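## Skeston two-layer suture practice pad: review

The Skeston pad has been in use in our skills room since April, mostly for interrupted stitches. It replaces the older Grirside block, which was cheaper but split along the cut line after a few sessions.

The pad measures 100 mm on the long side and has a mesh layer bonded beneath the skin. Needle entry is firm, with a slight give at the mesh. Rupert Wieser logged 76 passes through one strip before a stitch pulled out under normal tension. The Grirside managed less than half of that.

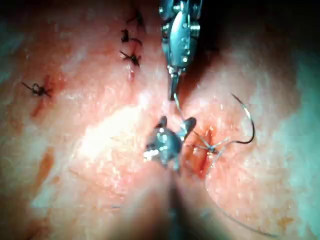
Surface finish is the weak point. The Skeston is a flat, even beige with a matt coating, and thread shows up on it far too easily. Living tissue gives no such help. On a glistening pink-red surface mottled with pale patches and red blotches, a fine pale suture is much harder to follow, and a trainee who has learned on beige will lose the tail. Jaunzems sells a darker pad with a gloss coat that is better in this respect, though its skin layer is too soft to hold a knot well.

The supplied tray grips the pad at 2 points only. It lifts at the free corners when tension is applied from the side. We now use the Curkulis clamp, bought separately.

Cleaning: lukewarm water, no alcohol. Talc after drying.

Recommended for knot practice and spacing. Not recommended for thread handling.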